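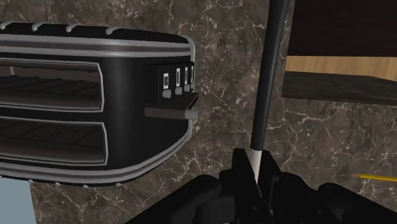

I have been reading instruction manuals for pleasure since the clocks went back, and I would like to be left alone about it. It began in the hall cupboard, where there is a concertina file that came with us from the old place, stuffed with the paperwork of things we own, things we used to own, and one lawnmower I can't account for at all. A decent manual starts by assuming you know nothing. Take a toaster oven like the black one at the top, with its two openings stacked one over the other and a wire rack in each. I would look at that and decide I had understood it. Toast up there, other toast down there. The person who writes the manual has no such confidence in me and will want four pages on which rack is which, and on past form they'd be right, as I ran our last grill for most of a winter with the tray in upside down.

The file has sections, A to Z, which must have seemed a good idea to whoever designed it. I have never worked out whether the washing machine goes under W, or under E for Elance, who made it, or under L for laundry. Over the years I've evidently done all three. The German half of the Elance booklet is under W and the English half is under M, for machine or possibly for misery. The guarantee is under G. It ran out before we moved.

I took the lot to the kitchen table one wet Monday, meaning to throw most of it away, and by teatime I'd thrown away a leaflet about descaling and was deep into the boiler.

The boiler is a Brallix, and its manual is the longest book I've finished this year. It runs to 244 pages. A good many of those are the same pages again in other languages, but the English part alone would see you through a train journey to Scotland. It's a strange piece of work. The first third is meant for me, the householder, and it is written in the tone you'd use on a child holding scissors. I may press the reset button. I may look at the pressure gauge. I may not, under any circumstances, remove the cover, and there is a drawing of a hand approaching the cover with a thick line through it. Then you turn a page and without warning the book is addressed to the engineer, and everything changes. Nobody says please. The sentences lose their verbs. There are tables of valve clearances and a wiring diagram that folds out, and I had the distinct feeling of having walked through a door marked staff only.

I read it all anyway. I now know that fault code 16 means the fan hasn't reached its proper speed, and I'm slightly sorry that ours has only ever shown me the low pressure one, which even I can fix.

What I've come to like is the warnings. Every warning in a manual is a short story with the plot taken out. "Do not use the appliance to dry pets" is the famous one, and I have my doubts about whether it ever appeared anywhere, but our real ones are just as good. The Arnon tent we bought for a single disastrous holiday tells you not to pitch it on a slope "in expectation of levelling the sleeper". The step stool asks you not to stand on it in a swivel chair, and I've read that over and over and still can't arrange the furniture in my head. And the old sewing machine, which was my grandmother's and is older than me, has exactly one warning in the whole booklet. It says to mind your finger.

That booklet is the best thing in the file. It is printed on cream paper with a proper sewn spine, and it takes for granted that you are an intelligent person with an evening free. It explains what the machine does, then why, then how to put it right when it stops doing it. There's a chapter on oiling. There's a drawing of every screw. I've no plans to sew anything, but I oiled the machine according to figure nine and it now runs very sweetly, sewing nothing, on the shelf in the spare room.

Compare the bathroom scales. The bathroom scales came with a square of paper the size of a beer mat, in type I had to photograph and enlarge, telling me to download an app. The app wanted my date of birth and my height, and then permission to know where I was. I was in the bathroom. I'd have thought that much could be assumed.

I realise I'm turning into a person who says things were better when they came with booklets, so in fairness I should mention the bookcase. We bought the Aranda, tall one, white, two winters ago, and the instructions had no words in them anywhere, only a cheerful round-headed figure holding an enormous screw. I sneered at him at the time. I said that wordless instructions were the end of something. Then I put the back panel on the wrong way round, so that the unfinished side faces the room to this day, and when I went back to the leaflet there he was in step three, pointing at the right side of the panel and practically shouting. A sentence couldn't have put it more plainly. I'd just decided I was above being told things by a man with no nose.

This is my trouble with manuals generally, or was. I come from a family that regards reading the instructions as a form of surrender. You open the box, you throw the booklet over your shoulder, you put the thing together with confidence and a butter knife, and at the end there are bits left over and you put the bits in a jar. My parents had a jar like that. I've got one too. I tipped it out on the table next to the concertina file, with some idea of matching the bits to the drawings, and spent a happy hour establishing that one of them belongs inside the pushchair we gave away. I've decided not to mention it to the people who have it now. Their child is at secondary school.

Translation deserves a post of its own and will probably get one. I used to laugh at badly translated manuals, as everybody does, but after a few weeks of reading them straight through I find I've gone over to their side. The electric blanket says, "Before the sleep, think to make it off." I've seen that instruction in flawless English on other blankets and never once obeyed it. Now I lie there and I think to make it off. The kitchen timer, under troubleshooting, has "No sound: it is perhaps finished." I've written that one on a card and stuck it over my desk.

There's also the matter of who writes them. I've never met anyone who does it, or at least no one who has owned up. Somebody sat in an office with our electric carving knife, which we've used at two Christmases, and thought harder about it than I have thought about anything since my exams. They thought about left-handed people. They thought about what you'd do if the power went off with the knife halfway through the joint, and they gave it a numbered paragraph. Then they went home, and their work was posted through the land in boxes and went directly under the sink, still in its plastic.

I looked into the second-hand market, naturally, and it exists, and I should not have looked. One man is asking 400 pounds for a complete set of manuals for a make of tractor. A website that sells scans claims to have 800 of them for cookers alone. I closed the laptop and went and stood in the garden for a bit. I can see how it would go. I'd start with appliances we'd once had, for sentimental reasons, and by February I'd be bidding on the handbook for a milking parlour.

For the time being I'm sticking to the file. I've re-sorted it by room, and that has lasted nearly a fortnight, apart from the vacuum cleaner, which goes in every room and so has ended up in none — it's on the stairs. The lawnmower booklet I've put at the back. It has somebody's phone number pencilled on the cover, in handwriting neither of us recognises, and a tea ring. Page eleven has been torn out. It's the one on how to stop it.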